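Chapter 5
Making the Bed: Sheets, Blankets and the Order of Work

Before you start

You'll need: a bed, not a made one. The linen that goes with it. Ten minutes. If you are doing this chapter at Pumbridge or one of the other day centres, work in pairs and swap at the halfway point. At home, on your own is fine.

Chapter 4 was laundry. Sorting, washing, drying, folding. So by now there is a clean pile somewhere and the question is what order it goes back on. Most people learn one way from whoever brought them up and never look at it again. Sunita Bhatia, who wrote the first version of this course for the Curport housing scheme, used to start with a stripped bed and no instructions at all and just watch. Some did the pillows first. One did the blanket, then took it off, then did it again.

What this chapter covers:

Clearing the bed
Fitted sheets, and why they crease
Blankets, children's ones included
Pillows, bolsters, cushions
A finished bed, and when to stop

5.1 Clearing the bed

Everything off. Not pushed to one end, off. Pillows on a chair, blanket over the back of it, toys and books and cards on a shelf. People skip this and then spend twice as long tucking round things. Check under the pillows as well. Phones, socks, hair bands, the other glove.

Open the curtains if its daytime. You can't see creases in the dark, and a room that's been slept in wants some air anyway.

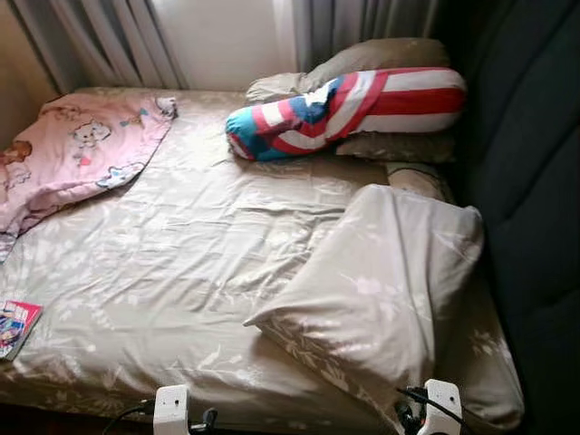 Fitted sheets get called the easy ones. Elastic corners, pull it on, done. But elastic only holds the edge, the middle does what it likes. Look at the diagonal creases running through the sheet on this bed, worst across the middle and towards the front: on a floral print they hardly show from the door, and on plain white you'd see every one. Diagonal creases are usually a corner pulling more than its opposite number. Go back to the corners. Smoothing with the flat of your hand moves the crease along a bit and that is all it does.

5.2 Fitted sheets, step by step

Find the label. On most fitted sheets it sits at a bottom corner, though not on all, so check yours once and remember.

Far corner first, the one by the wall. Then the corner diagonally opposite. Then the other two. Doing two along the same side first is the commonest mistake and it drags the whole sheet over.

Lift the mattress corner a few inches with one hand, sheet over and under with the other. Bend your knees. If the bed is in a corner of the room pull it out first, there is no prize for reaching.

Last, run a hand down each side to check that the elastic is under the matress and not sitting on the edge of it.

A word on size. A double sheet on a small double will always look baggy and no amount of pulling fixes that. The other way about, it pings off in the night. Measure the depth too. Deep mattresses need deep sheets.

5.3 Blankets

Blankets get used all over the house, that's the trouble. Sofa, floor, den under the table. Children's ones especially. So shake it outside before it goes back on the bed, and look at both sides.

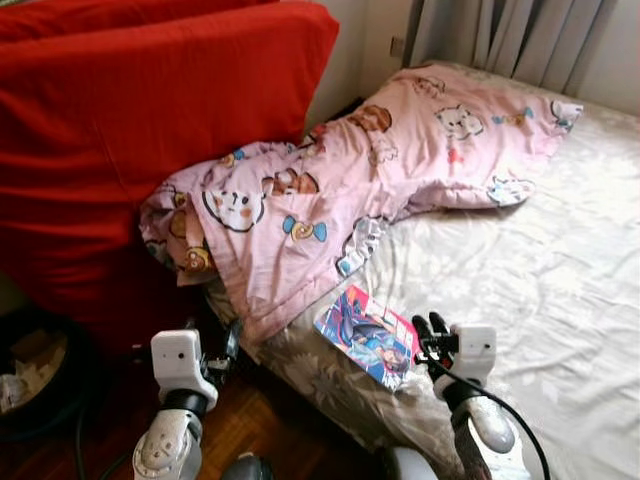

Then find the long edge. Sounds daft. With a busy print, characters facing every which way, it is easy to lay a blanket sideways and wonder why the feet stick out. Go by the shape and the trim, leave the pattern out of it. Open it fully, right out to the corners, before you decide where it sits. A blanket opened half way will be crooked when you open the rest.

Two ways to finish. Spread: flat over the whole bed, even drop each side. Or folded: in half, in half again, laid across the foot. Folded is quicker and keeps better if the bed gets sat on in the day. Pallavi Mittal, who teaches the evening group at Fonengate, lets people choose but makes them do the other one as well. Fair enough.

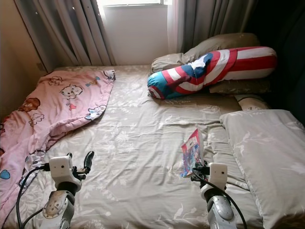 Whichever you pick, do the blanket before the pillows. Pillows go at the head, big ones at the back, smaller ones in front. Bolsters lie across, either behind everything or in front of everything, in the middle they roll. Odd covers are fine. A bed with mixed covers can be just as well made as one with a matching set.

Try it now

Strip one bed and make it again in the order given. Time yourself. Then do it tomorrow, and again on Saturday, and write the three times down in your notebook next to the laundry ones from Chapter 4.

Next, section 5.4, flat sheets and how to fold a corner that stays put.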